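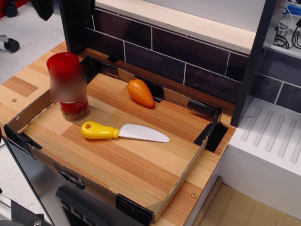
Page last changed in July

Vondale Play Kitchen review

I bought the Vondale for my twins when they turned three, after a lot of late-night scrolling and one near miss with a much pinker model. We've had it long enough now for the shine to wear off, so I figured I'd finally write it up.

First, putting it together. The instructions say one person can do it. Ha! I roped in my neighbor Peninah Simiyu, and it still took us 2 hours and a pot of coffee. The screws come in bags marked by step, which I loved, but the oven door hinges go on before the side panel and the booklet mentions that a page too late.

The height is great for kids this age. They can both stand at it without elbowing each other (much), and the sink lifts right out for washing. The knobs click in a really satisfying way — I've caught grown men turning them at parties.

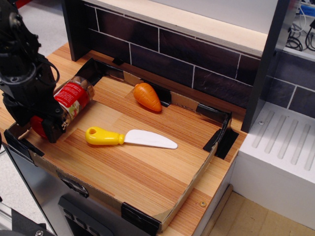

Play food with a cardboard tray. A jar with a red lid is in there too.

Storage is where I'd take off points. There are 2 small shelves and that's it, so most of our pretend groceries live in a bin under the window. The Makori set a friend of mine has comes with a deep pantry cupboard, and I'm jealous every time I visit. It also costs more and takes up half her den, so there's that.

My other gripe is the faucet. Ours got wobbly fast. Truner, the shop I ordered from, sent a new one for free, and it's been fine, but I do still tighten it now and then.

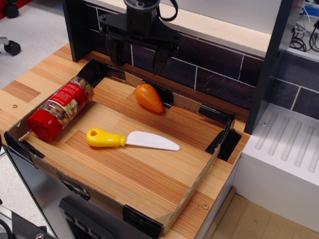

Would I buy it again?

Yep, I would. I paid extra for the Pruslow pot set, which was $25, and I'd skip that part. My two would much rather steal my real saucepans anyway.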